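## Trying a two-finger gripper on thin plastic

I run the Munshi fingers first and the Zekport pair second, same arm, same bottle.

1. Set grip force to 30 in the controller.
2. Come in from above and close near the cap — the ribbed part flexes too much.
3. Do 10 grips, then swap fingers.
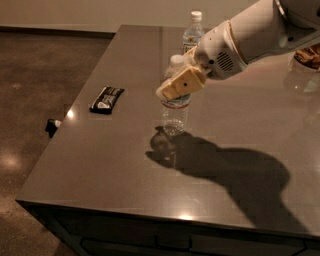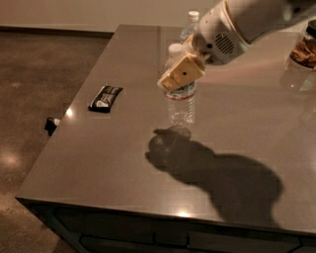
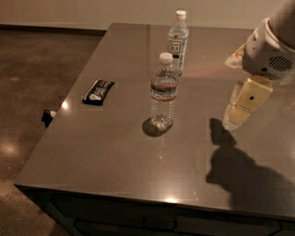

Vuvonbridge wrote back that 30 is too soft for a full bottle, and that they'd start higher and work down until it slips. I'm trying that next, with the wrist speed left alone!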